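Kanent Community Help
Topics > Work life > New equipment and automation

They're putting a robot arm on my packing table. What happens to the rest of us?

Asked 1 January 2025
3 answers

Happy new year to everybody, I guess I'm spending mine worrying about work! I pack gift and party tableware at a small place in Vostivside. Cups, little dishes, lids, that kind of thing. We pick them off the table, check them for scratches, nest them in a tray and send the tray down to boxing. I've done it long enough that my hands go on without me.

Right before the break our supervisor told us two arms from Lulov are coming in January and they're going on the sorting tables. She said no one's being let go "at this stage," and you can imagine how that phrase went over in the break room. We each do 600 pieces a shift and she wouldn't say what the number is going to be once the arms are running.

So my questions for anyone who's been through this. Did your hours change? Did your job turn into babysitting the thing? And is it even any good with see-through stuff, because half of what we pack is tinted clear plastic and I have trouble finding the edge myself some mornings. I'm not against it, my wrists are shot and I'd love a rest. I just want to know what to ask before it shows up.

Answer 1
Marked helpful by the asker

We got ours last spring at a place a lot like yours (also small tableware, different company, also Lulov arms) so I can tell you how it went for us. Your mileage may vary and all that.

Hours: mine stayed the same. Our evening crew got cut from five days to four, and that was sold to them as temporary, and it's still four. So get the hours thing in writing, for every shift, and ask who decides when "at this stage" is over.

Babysitting: yes, for a while. The first couple of months I stood there with my hand near the stop button and felt like a lifeguard at an empty pool. It gets better once you're trained to do more than press reset. I can now change the pick order, swap the finger pads and teach it a new piece, and I got a pay bump for that, but only after three of us went in together and asked. It was not offered. Ask about the training money NOW, before they need you to know it.

Wrists: so much better! I used to sleep in a brace. On the other hand my feet and my neck are worse, from standing still and looking at a screen at a dumb height. Ask for a stool and a mat. We waited forever for the mats.

The quota: ours went up for the table as a whole, and then the slow days got blamed on whoever was minding the arm. Find out what counts as your downtime and what counts as the machine's. We keep a notebook for it, with a time written next to every stop. It has saved us in two meetings so far.

The piece I miss is talking. With four people around a table you chat all day. Now it's me and one other person with the arm in between, and she's got earplugs in. We fixed it a little by taking a 15 minute break together in the afternoon, which the manager grumbled about and then let go.

As for clear stuff, it depends a lot on the lighting and the color of your tabletop. Our view is from the little camera down by the gripper, and on a pale green top a tinted cup reads pretty well, the rim lights up like a ring. What gives us trouble is all the wavy stripes inside, reflections or a pattern. I grabbed one from our screen with the fingers over the near side of an aqua one, and you can see how much is going on in there for a small round thing.
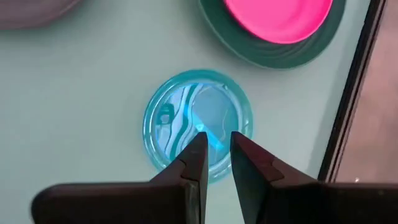 Answer 2

robots dont call in sick, thats all management cares about. start looking for something else, I did 30 job applications after they brought them in at my old warehouse and im much happier driving now

Answer 3

I'm on the maintenance side, so a bit of a different angle. First answer is good, especially the notebook.

I'd add a few things. Ask if the arms have their own fenced area or if you'll be reaching into the same space, and if it's the same space, ask to see the safety assessment. You're allowed to ask for that and a decent supervisor won't mind. Ask who gets called when it stops at night. At our plant that was me, at home, unpaid, until I made a fuss.

Also ask to have a packer in the room during setup. When we put a Merrick unit on our line, the installers had it laying pieces down in an order that made sense to them and drove the packers nuts, and changing it afterward took 30 days of emails. One person from the table could have told them in a minute. With your experience I'd volunteer for that!

Comment from the asker

Thank you all so much. Printing the first one for the break room. I hadn't thought about the evening crew at all and my sister-in-law is on it, so that's going at the top of my list. And I'm asking for the mats.

Was this page useful? Yes / No
Related: Can my employer change my shift pattern after new equipment comes in?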